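Workshop Guides > Sillum Arm > Section 4: Rack Station

Setting Up the Rack Station
9 min read · 34 shares · 2 comments

Written by Sumaiya Matubbar. Bench tests by Zofia Kwiatkowski.
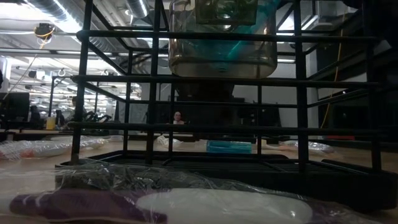

4.1 What this section covers

This section sets up the wire rack as a pick and place station for the Sillum arm. It assumes the arm is already bolted down, the Flinireck controller is wired, and the homing routine in Section 3 ends without an error. If homing still stops partway, go back and fix that first.

The build is meant for a home bench or a table in a shared workshop. We did ours on a wooden tabletop with a black metal rack that has a slotted tray at the bottom. Another rack will do if the tiers are open at the front and it stands without rocking.

You will need:

- The assembled Sillum arm with the two-finger gripper
- The Flinireck controller and its USB cable
- A computer with Amin 2 installed
- A wire rack with at least two tiers
- Four small clamps or a roll of double-sided mounting tape
- A steel ruler, 60 cm or longer
- Masking tape and a pencil
- A kitchen scale
- Test items (see 4.5)

4.2 Placing the rack

1. Switch off the controller at the wall and wait for the status light to go out.

2. Clear the part of the table the arm can reach. Loose items may go back later, once the limits are set.

3. Stand the rack on the table with its open side toward the arm. Measure from the center of the arm base to the nearest edge of the rack tray. The default motion file expects 34 cm.

4. Push down on each top corner in turn. If the rack rocks, put a folded strip of card under the short corner and test again.

5. Turn the rack until its front edge is parallel with the front of the arm base. Check with the ruler at both ends of the tray. A slightly angled rack can be used, but you will have to enter the angle in step 4 of 4.4, and every tier has to be taught again if the rack gets bumped.

6. Clamp or tape the tray to the table. Tape only holds on a clean surface, so wipe the tabletop first and let it dry.

7. Mark the outline of the tray on the table with masking tape. Write the date on the tape.

CAUTION: Do not clamp onto the thin uprights. They bend. Clamp the tray or the thick corner posts.

Note: In a shared room, pick a table that people don't have to squeeze past. The arm swings past the ends of the rack when it goes from one tier to the next, and the elbow goes farther out than the gripper does.

4.3 Cables

1. Run the controller cable behind the rack, on the side away from the arm.

2. Tie it to a rear post with two loose cable ties. Leave enough slack for the arm to reach its parked position without pulling.

3. If power comes down from the ceiling, keep the drop behind the rack and outside the swing area. Have whoever looks after the building's wiring approve any ceiling drop before you use it.

4. Plug in the controller. Don't start a motion yet. Move the arm by hand through its full swing and watch for anything that catches.

CAUTION: The arm has no brake on the shoulder joint. When power is cut it drops. Hold the upper arm with one hand before you switch off, or park it first.

4.4 Teaching the tiers

Amin stores each tier as a flat area with a height, a front edge and two ends. You teach it by touching the gripper tip to three points.

1. Start Amin and open the Station tab.

2. Choose New Station, then Rack.

3. Enter the number of tiers you plan to use. Leave out any tier the gripper can't get to from the front.

4. If the rack is not parallel to the arm base, enter the angle now. Positive values turn the rack clockwise as seen from above.

5. Press Teach. The arm goes slack and the status light blinks.

6. Guide the gripper tip to the front left corner of the lowest tier. Press Store.

7. Repeat for the front right corner and the rear left corner.

8. Go on to the next tier up. Do them in order, bottom to top. Amin uses the order to work out the clearance between tiers, and it won't warn you if you get them backward.

9. Press Finish and wait for the arm to lock.

10. Run Dry Trace. The arm follows the outline of every tier at low speed, stopping short of the rails.

Keep your hand on the stop button the whole time. If the tip comes closer than a finger's width to a rail, stop and teach that tier again.

Note: Dry Trace doesn't know about horizontal rails that cross in front of a tier. If your rack has them, add each one by hand under Station > Obstacles. Use the thickness of the rail plus 1 cm. We left this out on our first setup and the gripper caught a front rail on the way out with a full container. The container survived. The left finger did not, and a replacement took most of May to arrive.

4.5 Choosing test items

Start with light things that won't break or spill. Packaged goods are fine, but different packaging gives different trouble:

Clear crinkled wrap. Catches the light in streaks, and the depth reading jumps around. Dim the nearest lamp or move the camera to the side. Loose wrap also slides over what's inside it, so the gripper can close on plastic and nothing else.

Glossy wrappers in one solid color. Easier to find. Glare spots may still be read as holes.

Small soft bags. They change shape each time they're put down. Leave them for last.

Rigid clear containers. The outline is hard to pick up against a busy room. Something colorful inside helps the camera find the middle, but the fingers need the outside wall. Enter the container's width by hand.

Long items with a handle at one end. The balance point is seldom in the middle. Find it on the edge of a ruler and enter the offset under Item > Grip Point.

Weigh each item on the kitchen scale and enter the weight. The two-finger gripper is set to refuse anything over 698 g. Do not raise this limit. It is there for the wrist motor, which gets hot well before it stalls.

CAUTION: No glass, no open liquids, no blades without a cover.

4.6 First pick

1. Put one item on the table between the arm and the rack, with nothing else within a hand's width of it.

2. In Amin, press Find. A box should appear on the screen over the item. If it covers two things, move them farther apart.

3. Set speed to Low.

4. Set the target to the lowest tier.

5. Press Run and watch the fingers, not the screen.

6. When the item is down, press Hold before you reach in. The arm waits in Hold until you press Run again.

7. Repeat with the same item until you have ten good placements in a row. Then change the item or the tier. Changing both together makes a failure hard to trace.

Zofia ran this at Low for a full evening before going up to Medium, and I'd suggest the same. At Medium the arm is still slow, but it pushes the rack hard enough to loosen tape.

4.7 Upper tiers

The upper tiers need more care. Something placed badly on the tray tips over. Something placed badly near the top falls on whatever is below.

1. Clear the tiers under the one you are testing.

2. Lay a folded towel on the tray.

3. Set Approach to From Front and Lift to 3 cm.

4. Check that the top of the item clears the tier above, including any lid or fitting that sticks up. Measure with the ruler. Amin takes its height from the camera and often misses dark parts.

5. Run at Low.

6. With the item in place, press Hold and push the item lightly with one finger. It should not tip.

If the item hangs past the front rail, raise Depth one notch at a time.

4.8 Camera background

The camera looks through the rack as well as at it, and an open room behind gives it plenty to get wrong. Rows of ceiling lights, monitors, and people at desks can all show up between the rails. Amin's background filter takes care of most of this:

1. Go to Camera > Background and set the far limit to the back of the rack plus 5 cm.

2. Press Learn with the tiers bare.

3. Put one item back and press Find. If boxes still appear behind the rack, bring the far limit in by 1 cm and repeat.

Run Learn again when the room lighting changes. A setup made at 10 a.m. by a window may be useless at 6 p.m.

4.9 Faults

E11, tier not reachable. The rack has moved or the angle is wrong. Check the tray against the tape outline.

E14, grip lost. Usually loose wrap. Raise Grip one notch, or tape the wrap down flat.

E20, wrist hot. Park the arm and leave it for 15 minutes. Check the weight you entered.

Find shows no box. Clean the lens, then run Learn again.

Fingers close beside the item. Camera offset is out. Go back to Section 3.6.

Spare fingers and finger pads for the two-finger gripper are sold by Flitotura. Order the pads in the soft grade for wrapped goods.

Next: Section 5, Sorting by Color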